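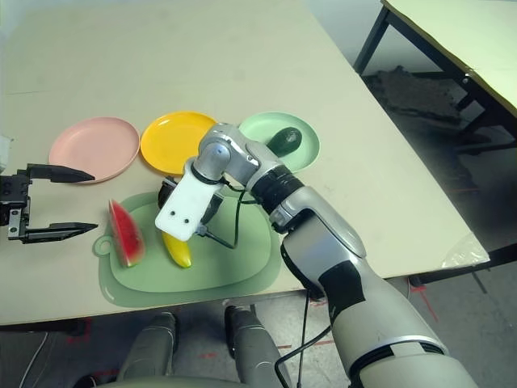 Bratis plates in pink, yellow and mint, with the sage board and play fruit.

Bratis Plates, Board and Play Fruit

Print this page | E-mail to a friend

Back in stock. Pink, yellow and mint plates plus the sage green board, all plastic, all sold singly or as the set. Play fruit is from the Flutine range and sold seperately, see further down. Price is $43 for the set (plates and board). Pickup from the Domínguez Street counter or we post.

The plates

Round, plastic, no pattern or printing. Three colours:

Pink – raised rim. Good one for anything that rolls.
Yellow – bright yellow, a proper strong yolky one. Sells out first every time.
Mint – light green, paler than last year's. If you're matching up with older mint plates from us they will not be the same, sorry. Order a couple more if you want a full table that matches.

All three are made for play. Kids do eat crackers off them at our place and no harm done, but Bratis sells them as toys so we do too. Not for the microwave. Not for the oven either, yes we have been asked.

Light enough for little ones to carry a stack to the table and back. Drop them on tiles and they bounce. Drop them on concrete enough times and the rim will go white at the spot where it hit, which doesn't come off.

The board

Pale sage green plastic, rounded corners, slightly raised border on the inside so there's a shallow dip in the middle for the food. Small round hole in the tab at one end for hanging. Any ordinary cup hook fits. Centres with a peg rail just string it up with the aprons.

Parents mostly buy the board for the "chopping". It's a play board. A wooden toy knife is fine on it, a real one will score it first go and then the grooves hold grime. Keep it out of the real kitchen drawer if you can, it does wander.

Flat on the table, fruit on top, plates lined up behind. That's how we lay it out for the counter at Devent and it's how most kids seem to set it up without being told.

The fruit

Flutine play fruit, sold by the piece. Mix as you like.

Watermelon slice – a wedge, red inside with little dark seed marks, thin white band, green rind. Can be propped up on its rind. The most popular piece in the range.
Banana – yellow, a bit darker at the tip. Single, no bunch.
Avocado – whole, dark green, glossy. Doesn't open. For one that comes apart you want the cutting fruit, different page.

Other pieces come and go depending on what the supplier has in the carton. Ring first if you're after something in particular. Lemons due October, hopefully.

Colours on your screen will be a bit off, especially the sage and the mint. Sage is the duller one. Side by side you can tell them apart easily, on a phone less so.

Set or singles?

Set if you're starting from nothing. Singles if you've lost one down the back of the couch or you're buying for a group room and want everybody to have the same colour (we recommend it for two-year-olds, saves the fight over the yellow).

Group rooms: we sent 126 plates out to childcare centres last term and the feedback was mostly "more yellow please". Noted. More yellow ordered. There are 182 plates in the room behind the counter as I type this, all colours together, so no need to panic buy.

Orders of 8 sets or more get free postage anywhere we deliver. Put the centre name in the notes box so the invoice comes out right the first time.

Washing

Warm soapy water, soft cloth, dry with a tea towel. Top rack of the dishwasher is OK for the plates. Board is better by hand, it can warp on a hot cycle and then it rocks. Fruit by hand only – wipe, don't soak. Water gets in at the join and you'll hear it sloshing around for a week.

Texta comes off the plates if you get to it the same day. On the board it's harder because of the inner border, try an old toothbrush. Crayon, warm water and patience. Don't use the scratchy side of the sponge on the glossy fruit, it dulls it for good.

Storing

Plates stack, colours in any order. Board hangs from the hole or slides in upright beside them. Fruit in a tub with a lid, or the dog gets the banana. Ours did.

The set and a handful of fruit fit in a shoebox-sized tub, a bit bigger if you've gone heavy on watermelon. We don't sell the tub.

Age

Flutine says three and up. The pieces are a decent size but use your own judgement with babies about who chew everything. Take off all the packaging before you hand anything over, clear plastic wrap included, and bin it.

Returns

Unused and in the wrapping, no worries, bring it back with the reciept. Used, only if faulty. A split rim out of the packet is faulty. A chewed banana isn't. Send us a picture of the problem before you post anything back, often we can just put a replacement in the mail and save you the trip.

Questions we get a lot

Can I choose all three plates in one colour? Yes, as singles. The set is one of each.
Is there a blue? Not at the moment.
Do the plates fit the Bratis play sink? Yes, flat in the bottom, one on top of the other.
Are cups coming? Asked Bratis, no answer yet.
Gift wrap? At the counter only. Brown paper and string, free.
Can you hold a set for me? Until closing the next day, then it goes back on the shelf.

Counter shuts at 4:30 pm. Online orders in before noon go out that afternoon, after that it's the next run.

Back to top
Contact Devent | Domínguez Street counter | Postage and returns
© Devent. All rights reserved.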